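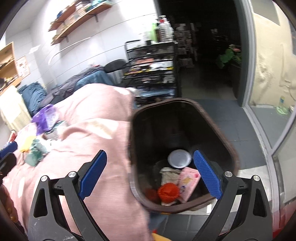
*Blue ridged pads, open over the bin. Everything upstream of them exists to keep those two pads facing each other.*

The first thing to wear out on a hand-held gripper is your patience, and the second is the pads. The manual for ours gives the pads a full page. Your patience gets a line about rest breaks.

We call the tool the Noser, after the way it goes into things front end first. It lives in Tarnport, in the care of a small outfit called Zirkix, and for most of June I was allowed to watch it being fussed over. I had expected software. What I got was a lot of wiping.

The principle is plain enough. A person holds the handle and picks things up, and the record of those pickups goes off to teach a robot arm to do the same. If the fingers are a hair out of line, the robot learns that fingers are a hair out of line, and it learns this with the devotion of a golden retriever.

So every session starts with the pads. The fingers are closed slowly under a good light and somebody squints at the gap. The ridges should meet along their whole length. If they meet at the tips first, the linkage gets the blame, and out comes the small screwdriver. The round silver screws at the pivots are snugged up until the arms stop rattling and then eased back a touch, because an arm that doesn't rattle and doesn't move is a bracket.

Lint is the other enemy. Quilts shed and tissues shed worse. The ridges collect all of it, and a furry pad lets go of a snack wrapper at the worst moment. The approved cure is a dry toothbrush. The unapproved cure is a thumbnail, which is faster and leaves skin oil on the rubber, and which I saw used 5 times before lunch.

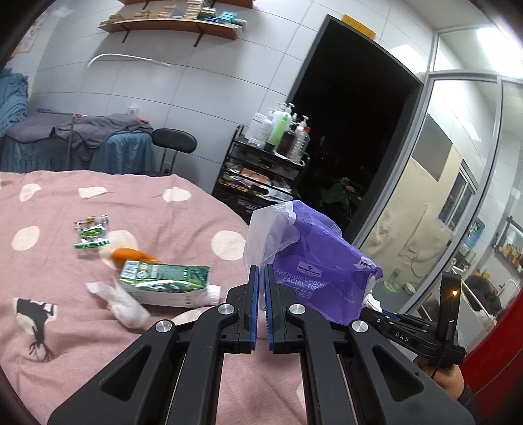
**WORKSHOP / Upkeep**

Soft packages are where a sloppy setup shows itself. Tissues in a plastic bag will slide, sag and crinkle, and the fingers have to come down on either side without shoving the whole thing across the bedspread. A juice carton is kinder. A carrot is somewhere in between, depending on the end you start from.

The log sheet stood at 977 pickups when I first saw it, in three colors of ink. Two sets of pads had gone by then. Zirkix keeps the old ones in a jar, and I was shown the jar with some pride.

Spares come from Baumgart, a supplier that packs four screws to a bag for a job that always seems to want the fifth. The linkages themselves have held up well. They get a wipe, a look along each arm for cracks, and a few openings and closings by hand while everyone listens for a click. A click means the tool comes apart on a towel, so the screws have somewhere to land besides the floor.

The last check is the dullest. Before the tool goes back in its case, the fingers are left slightly open, so the pads don't spend the night pressing dents into each other.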